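Gekthorpe Neighbors' Association
Minutes of the general meeting held November 21, 2019, in the upstairs room at Simevgate Hall

Higinio Ibarra in the chair, Thomas Amato taking the notes (so please forgive my spelling of the street names, as ever).

Higinio opened by thanking everyone for coming out in such miserable rain, and especially those who had walked up from the Steinbach end, where the sidewalk is still torn up. The minutes of the last meeting were read and accepted with one change: the bench by the bus stop is to be green, as was agreed, and my notes had it brown.

1. Winter fair
There was a long and very cheerful talk about the fair. We took 2,271 dollars last year, which was a lovely result and paid for the new noticeboard with a bit left over. Higinio would like us to aim for the same again and not wear ourselves out chasing more. The swap table will run as before, with toys, pet things and household odds and ends all welcome so long as they are clean and in one piece. Please bring things on the morning of the fair, as we have no place to store them overnight.

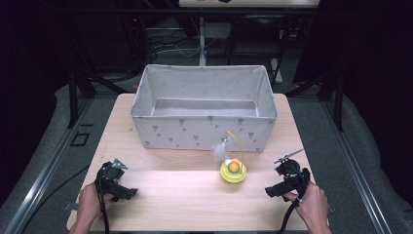 Soup was discussed next, and at some length. It was settled that we will have one meat and one vegetable, and that the bakery on Rukora Street will be asked again for rolls. Several people felt that last year's coffee ran out far too early, and I am bound to say I agree with them. We will borrow a second urn.

2. Flyers
The printer has quoted for 1,000 or 2,000. After some back and forth we went for 1,000, given how many were left in the box last time. Higinio will look over the wording before it goes off, and I will drop bundles with anyone willing to take a street or two.

3. Tables
We still need to choose a top for the two tables we are replacing. Most of those present liked a pale wood finish, which would brighten up the room, though there was a fair worry about coffee rings and felt pens. Oilcloth covers were suggested for the children's craft hour and everybody seemed happy with that. Higinio will ask for prices and bring them to the January meeting.

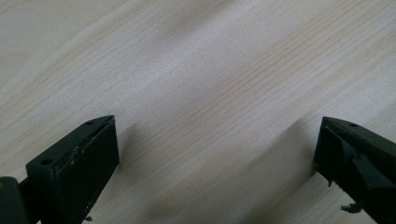
Item 3: pale wood surface with a fine grain.

4. Any other business
The streetlight at the corner of Rukora Street is out again. I have written to the city twice now and will write a third time. A warm word of thanks was given for the hedge trimming along the Steinbach path, which looks so much better for it. A question about dogs in the lower garden was held over, as it was getting late and there was clearly a good deal to say on it.

Next meeting in January, same room, date to go up on the noticeboard. The kettle went on at the close.

T. Amato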